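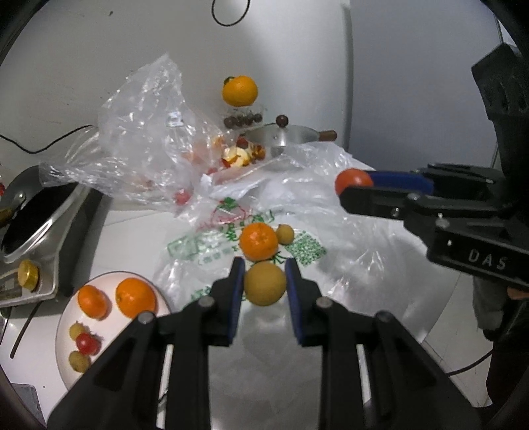 By Tamunoemi Afolabi, with Remo Mazza | Updated 10/18/18

Kusura Hand-Held Gripper, Paired Set

We started making the Kusura because we wanted to teach robot arms to handle fruit, and we had grown very tired of driving robot arms around by remote control to do it. Anyone who has spent an afternoon trying to get a longan off a plate that way will know the feeling! So the Kusura leaves the arm out of the recording. You hold one gripper in each hand, you do the job the way you would do it in your own kitchen, and the motion of the jaws is saved for the arm to learn from later.

The jaws close together in a mirrored motion on a linkage with gray metal pivots, and the long black arms behind them are stiff enough that a light squeeze at your end is still a light squeeze at the tip. Each jaw carries a blue pad. The ribbed pad is the one most people ask us about, and we are rather fond of it ourselves – the ribs give a little around a small round thing, so a longan or a cherry tomato settles between them.

What we found with it

Driss Benkirane ran the fruit study that this set grew out of, and he was very particular that the table should look like a table. Plates, shopping bags, pans, cables, peel, all of it stayed where it was. He recorded 1072 two-handed demonstrations with longans, tomatoes and mandarins, and trained one policy on the lot. On a pair of Wasov arms it then made 100 attempts at picking up a single small fruit and managed 86 of them. Of the 14 it missed, most were longans touching a bigger neighbor, and we are still working on those.

The other result, which surprised Driss more than it did me, was how much the crinkly plastic mattered. A policy trained only on a bare table did poorly once a shiny bag was spread underneath the fruit. Adding demonstrations made on top of bags brought most of the loss back, and we now suggest that every new user record some of their work on awkward surfaces from the very first day.

What comes in the case

Two grippers, left and right
Two pairs of ribbed blue pads
Driver for the pivot screws
Printed guide to recording and calibration

Pads are rated for 3000 closings. Please wipe them with a damp cloth after citrus, and let them dry before they go back in the case. Mounting plates for Wasov and Sandoval arms are sold separately, and the same jaws fit both.

Orders and loans go through our Alham workshop. Ask for Remo, and do tell him what you plan to pick up – he keeps a drawer of trial pads and likes to send a few along.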